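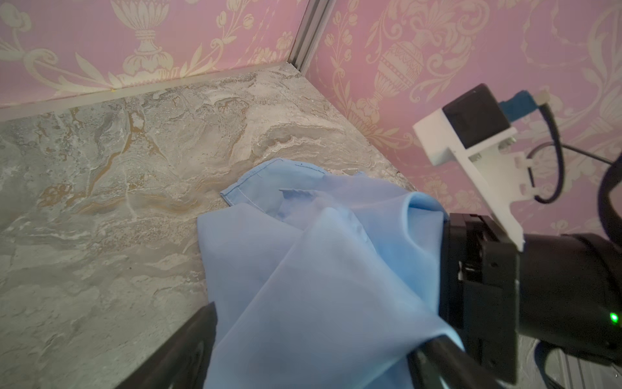 The hem question from Reginald first, as it is the quickest to answer. For the hall curtains at Wonalside I would leave the selvedge on and turn a double hem, 2 cm each time, with the stitching kept close to the fold. A light blue cloth of the sort in the photo, thin enough to let a bit of light through, shows every wobble in the thread along the edge, so use a thread a shade paler than the fabric and a fine needle. Press the corners before sewing them. I don't bother with mitres on anything this light.

On the lining, I disagree with what was said. See below.

On 09/09/2026, Reginald Ferreira wrote:

> Hello all,
> We have 7 windows to do in the hall and the committee wants them
> finished before the heating goes on. I have been quoted for blackout
> lining from Fustach at a fair price. Is it worth lining all of them,
> or only the ones facing the road? Also, what do people do about hems
> on very thin cotton? Last time mine puckered.
> Reginald

Blackout lining is too heavy for those rails. We put it up in the Krishnan Road rooms in June and two brackets came out of the plaster inside a fortnight. If the road side needs to be darker for the film evenings, hang a separate blind behind the curtain and let the wall take the weight there. The other windows can go unlined. They face north and won't fade much.

The puckering is nearly always tension. Drop the top tension a little, lengthen the stitch, and try it on a scrap from the same roll. If it still pulls, put tissue paper under the seam and tear it away afterwards.

Wash the whole length before cutting. The last cotton I had from Hakus shrank by roughly 6 cm over a 200 cm drop, and I had already cut two panels.

I still have the long table and the good iron here if anyone wants to borrow them. The iron needs its own socket.

Barrett Escobedo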